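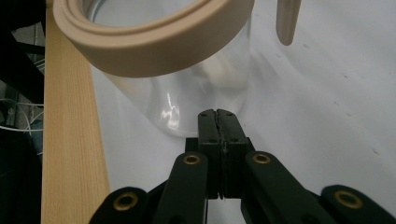 Glass jar with a beige silicone ring at the rim.

Spent the spring reading up on old grain drinks, the kind people had in place of coffee. Posting what I have so far.

Postum is the one most Americans have heard of. Roasted wheat bran and molasses, sold as a powder. My grandmother drank it every night and called it coffee, and no one in the house corrected her.

In rural Wales it was often roasted barley or dandelion root. Siwan Ifans lent me a household notebook from her family with 32 recipes in it. Four are for coffee substitutes. One just says "burn the crusts well."

I tried the crusts. Dry bread in the oven until dark brown, crushed, steeped ten minutes, strained twice. It tastes like toast water with a bitter finish. Milk helps. 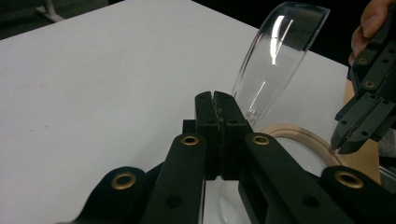

Dandelion root was better. Dig it in the fall if you can, scrub it, chop it small before drying. I started with 800 grams of fresh root and had 163 grams after roasting, so plan on digging a lot.

Chicory is the easy one. You can buy it already roasted. Use half of what you would use for coffee or it gets harsh.

Costel Shehu asked about acorns. Yes, people did that too. They need to be leached first, and I haven't tried it yet. I have a bag drying and will post again in June.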